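## 4. Words on household surfaces

### 4.1 What was counted

The survey covered 81 households in two towns, Bavport and Galeck. The first is a ferry port with a large rented sector; the second is inland and most homes there are owned by the people living in them. We asked each household to let one fieldworker go through the kitchen, the main living room and the hall, and to write down every piece of running text that was on show and that nobody in the home had written. Shopping lists, children's drawings with captions and notes on the fridge were left for Section 5.

We also left out text whose main job was to say what a thing is or how to use it. A tin marked with the word for tea was recorded separately as a label. So were care instructions, safety warnings and the names of makers. What was left is what we call decorative text: sentences, part-sentences and strings of words printed on cloths, mats, cushions, mugs, trays, clocks, wall plaques and similar goods, sold that way from the start.

The line between label and decoration wasn't always clear. A bread bin with a word for bread on it in a language the household doesn't speak is a label by form, but several owners treated it as ornament. Wissam Awwad and Yoga Tambunan coded all items separately and then compared their lists. Where they differed, the item was talked through with a third coder, Parvaneh Karimi, and placed by majority. In all, 362 items were coded as decorative text.

Fieldwork was done in August. This matters more than we had expected, as three households had packed away goods with seasonal wording and one asked us if we wanted to see them. We did not add these to the count. A repeat visit in winter would very likely give a higher number for the living room and hall.

### 4.2 Language of the items

English was the commonest language on decorative items in both towns, although it is a home language in only a small share of the households visited. Most people could read it to some degree. Older residents in Galeck often could not, and it was in their kitchens that we found some of the longest English texts.

When asked what a given item said, people tended to answer in one of two ways. Some gave a rough translation, often with an apology for its quality. Others named the item by where it had come from – a sister-in-law, a market stall, a shop that had since closed – and seemed to feel that this was a full answer. Trudy Tautahi, who did most of the Galeck interviews, noted that a second request for the meaning was sometimes heard as a rebuke. After the first week the question was changed. We asked people to tell us about the item, and left it to them whether the words came up.

They came up less than half the time. One woman who had owned a long cushion for many years described its filling, its zip and the way its colour had gone at one end, and only mentioned the two lines of printed verse when she turned it over to show us the back. A man in Bavport said of his wall clock that the writing was "there so it isn't bare". We take this remark seriously. A plain surface of a certain size seems to be felt as unfinished in this class of goods, and writing is one of the ordinary ways to finish it, along with stripes, checks and flowers.

### 4.3 Broken and incomplete sentences

The part of the material that has drawn the most interest from colleagues is the text that doesn't make complete sense. Earlier work on printed goods has mostly dealt with mistranslation, and with the jokes people make about it. Our items suggest that mistranslation is only one source of the trouble, and perhaps a minor one. We found it useful to separate three kinds.

The first is wording that was composed badly: grammar, spelling or choice of words has gone wrong somewhere between the writer and the printer. The second is wording that was copied from a sound source but stops or starts in the wrong place. The third is wording that is complete on the printed roll or sheet but is lost on the single article, through cutting, hemming, folding or the way it is laid down at home.

It is often impossible to tell the second from the third with only one article in front of you. A mat cut to length from a roll may carry the middle of a sentence whose ends went home with other customers. Kourosh Mazandarani tried to trace six such items back to the suppliers. Two firms answered, and one of these, a converter in Pravberg that buys printed material and trims it to size, told us that cutting follows the pattern repeat. If the text has a different repeat length from the pattern around it, the pattern is kept whole and the text falls where it falls. The manager we spoke to did not regard this as a fault and had never had an article returned on account of it.

That answer fits what we saw. On articles that combine writing with a geometric pattern, the pattern was as a rule treated with more care at the edges than the writing. Checks and diamonds met the border cleanly. Letters were sliced through, ran under a seam or stopped mid-word.

Direction is a related matter. On long narrow goods such as runners and counter mats, text is often set along the length of the article. Placed on a worktop or a table against a wall, it may face the person standing there sideways on. We asked people whether this bothered them. Only one said that it did, and she had turned hers round twice before deciding that the other way was worse because of the stain.

Figure 3 shows a kitchen article of this sort.
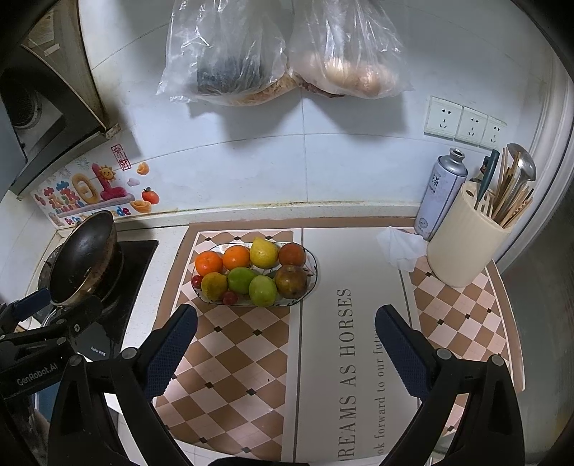
**Figure 3.** Long countertop mat with a beige text panel between areas of diamond checkerboard. The larger line reads "REAMS AS HORSES"; a smaller second line reads "ok forward to our fu...".

The capitals here can be read as they stand: "reams" is an English word, and so are "as" and "horses". A reader with fair English will nonetheless supply a letter and arrive at "dreams", then go looking for a verb. The smaller line invites the same sort of repair. "Look forward to our future" is the completion that all three coders gave without discussion, but it is a guess, and we have coded both lines as fragments. We did not try to assign the mat to the second or third kind.

What the two lines share is a register. The words that readers supply are dreams, looking forward, and a future that is "ours". These belong to a small stock of hopeful terms that turns up again and again in the material, whatever the article and whoever made it. The reader doesn't need the whole sentence to recognise the stock. A few letters are enough, and we think this is why so little care is taken over the rest.

### 4.4 Do the words matter to anyone?

It would be easy to conclude from the above that decorative text is not read. The interviews don't support that. In 18 households somebody could recite at least one item word for word with their back to it, and in several cases the wording had passed into family speech. Children were the usual carriers. Two brothers in Bavport greeted each other with a phrase from a tea tray, broken grammar included, and their mother had taken it up as well.

In a household that had moved from Châu, a grandmother who reads no English had learned the letter shapes on her tablecloth well enough to notice that a replacement bought to match it was different. She had compared the two side by side on the floor. The colours and border agreed. The words did not, and she wanted it exchanged. Her son, who does read English, had not seen the difference until she showed him. Neither cloth made much sense to him, and he described the exchange as the hardest conversation he had ever had in a shop.

We draw two points from cases like these. One is that reading for sense and looking at letters closely are separate activities, and the second can go on for years without the first. The other is that complaints, where they happen, are about sameness. People want the article to be the one they know.

The households that replaced goods often, mostly renters in Bavport, showed less of this attachment. They also had more items per room. Whether frequent replacement weakens attachment, or whether people who care less replace more freely, can't be settled with a single visit to each home. We return to the matter in Section 6, using the follow-up interviews from the smaller Galeck group.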